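Grasp ranking, part two

Saturday, March 29, 2025

I spent most of February rewriting the part of our planner that picks which mug to go for first. The old version scored each grasp on its own and took the highest. That works when the mugs stand apart. On a crowded tray it kept choosing a handle that could only be reached by pushing through the mug next door.

The new version, which Aoi Minami named Pevik, takes the best 16 grasps and checks each against everything else on the tray before it ranks them. A handle hanging over the rim now gets a bonus, as the fingers can come at it from outside. A mug leaning on another gets a penalty. 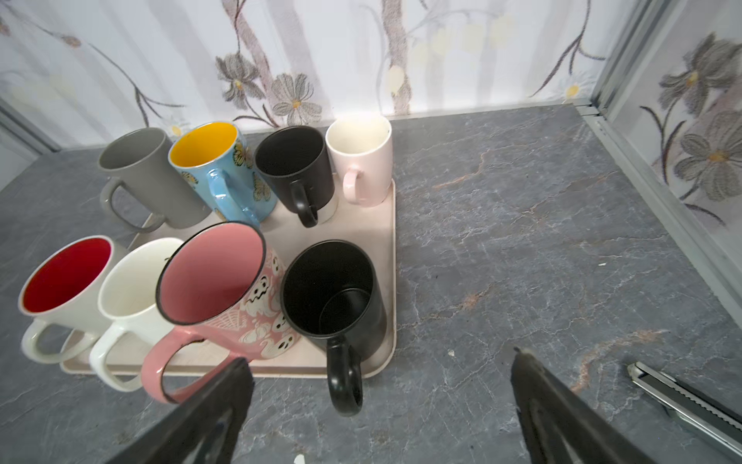

The check takes 147 milliseconds on the lab machine. My first attempt took 900, and most of that went on rebuilding the collision model for every candidate. Ryota Noguchi spotted it when he read through my branch. We now build it once per camera view and keep it.

Black mugs are still a nuisance. The depth readings inside them are patchy, so the planner sometimes thinks the mug is solid and won't put a finger over the rim. I've been filling the gaps by fitting a circle to the edge. It's a bit of a bodge and it goes wrong on anything tilted.

Next I want to log the rejected grasps along with the reason for each. Elsa Oksanen has asked for that twice, and I keep needing it myself.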